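4 min read
Posted in: Sim Lab / Notebook / Faults & Near Misses

Monday, started 7:40

Grasp eval on the Nedo scene died again overnight. Kumudini found it when she came in, I got here after. Console full of joint limit warnings, last good episode is 318, everything past that is junk. The run was set for 528 so we lose the tail.

What the log says, short version:
episode 319 opens normal, reset ok, arm goes to pregrasp. Then the wrist rotates way past where the planner asked for it. No contact reported. Gripper command stays "open" the whole time. Arm drifts, the watchdog should trip on tracking error and doesnt. Keeps "running" till the disk quota kills it.

So two faults, not one:
a) wrist goes somewhere it wasn't told to go
b) watchdog sat there and let it

(b) bothers me more. Same watchdog code is on the real cell at Irkholm. Messaged Imtiaz before doing anything else - he's put the cell in manual only, key out, until we know. Gonçalo not happy, he had a demo slot. Too bad.

9:15 - Replayed from the saved state with Bình. First try no fault. Second try no fault. Third try with the same seed AND the same physics substeps as the overnight run, there it goes. Overnight was on 6 substeps, my desktop config is 3. Of course it is. Wasted most of an hour on that, write the substeps in the run header from now on.

Paused the replay and went to the wrist camera. Fingers open, nothing between them, plain background, and the bricked box up in the top right corner on a steep slant. At pregrasp the box should be centered between the fingertips and more or less square to us. Joint readout at the same step claims error under tolerance. Camera and readout can't both be right.
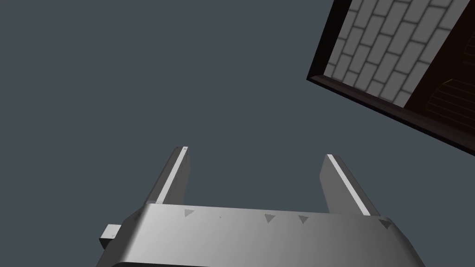 Frames, again

Prasanna spotted it. The Mollah importer got updated last week and it now writes the wrist offset in degrees. Our controller reads radians. Most episodes never touch that offset, the planner picks a side approach and it drops out. 319 is the first one that needs the angled approach. So it was sitting there for 318 episodes looking fine.

And the watchdog compares commanded to measured AFTER the offset is applied to both. Bad offset cancels itself. Error reads near zero while the hand is pointing wherever. That's our bug, can't blame the importer for that one.

11:30 - patched the unit conversion in a local branch. Replay of 319 reaches pregrasp, box is centered, grasp closes. One replay only so don't call it fixed.

Watchdog change is drafted, not merged. Compares raw encoder against the command before any offset. Bình wants a second check on the hand pose from the camera as well, I think thats a separate ticket. Argued about it, leaving it for now.

To do
- rerun the whole thing from 319 with the substeps locked
- feed a deliberatly wrong offset and make sure the watchdog trips. In sim first!!
- Imtiaz: pull the importer version on the Irkholm machine, write it down here
- ask Flastlow if their copy of the controller has the same compare, they forked ours in August
- cell stays in manual until Kumudini signs, not me
- disk quota alert. it filled up at 2 am and no one got a message

Imtiaz just replied, Irkholm is still on the old importer. So the cell never had the bad offset. It does have the bad watchdog. Key stays out.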